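6 min read

Notes from the Norkholm open day (week 9 handout)

A bunch of you couldn't fit on the van, so I promised I'd write up the visit. These are my notes, tidied a little, with the bits I think matter for the assignment. If you were there and remember something differently, tell me on Monday and I'll fix it.

We had 22 people signed up and two hours at the Norkholm lab, out past the Clisthorpe exit. They run an open day every May and a smaller one for classes like ours. Kamran Jadoon showed us around. He used to fix packing machines for a living, and you can tell – he kept steering us away from the shiny stuff and toward the cables.

First stop was the big arm behind the fence. I won't say much about it because we covered that kind of machine in week 3. It moves a part from A to B, somebody typed in A and B, and it'll keep going to B even if B has been moved to another room. Kamran ran it with the part missing and it happily carried nothing across the cell and set it down very gently. Please hang on to that picture in your head. It's the best way I know to explain a fixed program.

Then we went next door for the part I'd been looking forward to, which was teaching by demonstration. You've read the chapter, so you know the idea: a person does the job, the motions get recorded, and a model learns from the recordings. What the chapter doesn't get across is how ordinary it looks! There's a person at a table, picking things up and putting them down, over and over. That's the work.

The person doesn't use bare hands, though. They hold a gripper in each hand, with jaws much like a robot's would be. I asked why they didn't just film somebody's fingers. Kamran said they'd tried that, and then they had to guess how five fingers should turn into two jaws. If you hold the gripper yourself, you run into the robot's problems right away. You can't pinch a thing from the side if the jaws won't fit there, so you never record a motion the robot couldn't copy.

Each gripper also carries a marker plate, so the system can follow where it is and which way it's tilted. Write this down, it'll be on the sheet: position AND orientation. Last year half the class gave me only the first one. Three numbers tell you where the gripper is. You need three more to say how it's turned, and a jar lid is a great place to find out what happens when you forget them.
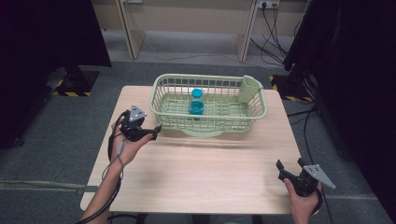
Fig. 1. Two hand-held grippers with marker plates, at the basket table.

The jar with the teal lid looks like an easy object and it isn't. Think about getting it out of a basket like that one. The sides come up around it, so you have to come in from above, or at a steep angle, and the wrist has to follow. Then there's the second hand. Does it steady the basket? Does it stay out of the way? People settle that without thinking, and they don't all settle it the same way, so the recordings disagree with each other. Kamran said one full session at their place is 66 tries, and they throw out roughly 12 of them. Fumbles, mostly, or a marker that got turned away at a bad moment.

I had a go myself on a practice set. My first three tries were terrible (thank you to whoever laughed). My elbow kept wanting to go up, and I closed the jaws too early every single time. By the sixth or seventh I'd quit thinking about it – and my tries were also getting faster and sloppier, so maybe being comfortable isn't all good.

Someone asked about software. They use a package called Clotov to line up the recordings, and the Srithong group next door has its own version. You don't need to know either one for this course.

For next time:

Read pages 12 to 32 in the course pack. Skip the boxed math unless you like it.

Pick one thing you do with two hands in your kitchen. Write out what each hand does, step by step, and mark every spot where one hand is waiting on the other. One page is plenty.

Try the same job holding a pair of tongs in each hand. Note where you had to change your plan. Nothing hot or sharp, please.

Sign-up for the second visit is on my door. The van holds 12, and if you missed the first trip you get first pick.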